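What my hands learned from teaching a robot to tidy a sink

In April I changed jobs. Before, I was repairing coffee machines, and I was happy with it, but my knees were not. Now I work at Gritia, where I show robots how to do things in the house. My mother still asks me what this means, so I will try to write it down once and send her the link.

My station is the bathroom. It is a bathroom without a shower and without a door, but the sink, the towel and the small shelf for soap are like in any apartment. I put on the control gloves, I look through the headset, and when I move my hands, the hands of the robot move also. Everything is recorded. Later my colleague Consuelo Figueroa takes the recordings and uses them for the training, and this part I understand only a little.

The task I have now sounds very simple. Take the toothpaste from the counter and put it standing in the cup. A child of four years can do it.
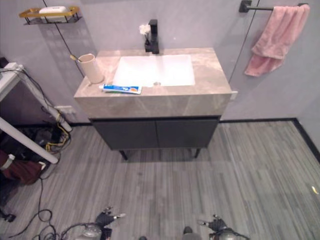

My first day I needed the whole morning to get two good recordings. The problem was my own wrist. When I pick up a tube at home, I turn the wrist and lift at the same time, and I never knew this about myself. With the robot there is a small delay, so the turn comes late, and the tube slides from the fingers or it hits the cup. Patricio Toledo, who trained me, told me to do it as if I was explaining it to a person who is looking from far away. First go above. Then go down. Then close. Wait one breath. Then lift. It felt very slow and a little bit stupid, but the tube stayed in the hand.

I also cannot feel anything. The gloves give a small vibration when the fingers close, and that is all. So I learned to look at the tube. If the sides go in, I am pressing too much. I have ruined several tubes this way, and one of them opened on my desk when I was checking it, so my notebook smells of mint until today.

The mistakes that are good

For the first weeks I deleted every recording where something was not perfect. I thought I was being careful. Then Consuelo came to ask me why I had so few, and I showed her proudly that mine were all clean. She was polite about it, but she wanted the other ones. If I miss the tube and then I go back and take it well, the robot can learn from me how to go back. If it only sees perfect work, it does not know what to do after a bad start.

So now I keep them. I throw away only those where I drop the thing on the floor or where my headset moves. It was difficult for my pride, I must say. When you repair machines, you do not leave the bad screw for the customer to see.

She wants also variety. The tube lying to the left, the tube lying to the right, another cup, the cup with a handle, the cup a little closer to the faucet. We must collect 400 recordings for this task, and last time I looked I had 64. The cup with a handle I like more, it is heavier and does not fall when I touch it by accident. But the handle can catch a finger when I go away, so I always move the hand up first and only after that to the side.

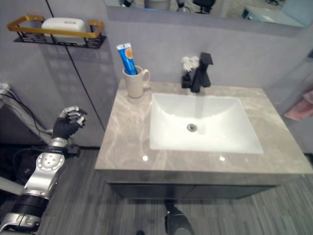 What I do between recordings

After each one I put the objects in a new place with my own hands, and for this I must take off the gloves and the headset. On and off, all day. My neck was hurting until Carmela Palacios from the kitchen station showed me how to loosen the strap at the back. She does cups and plates, and she is much faster than me. I think it helps that she played piano for many years.

My habits at home are different now. Yesterday at seven in the morning I was standing in my own bathroom, and I went above the toothpaste, then down, then closed, and I waited one breath. My wife asked me if I was feeling well.

Next month I begin with the towel. Patricio did it before me and he says the towel is terrible, it has never the same shape two times. I will write about it when I have something to tell.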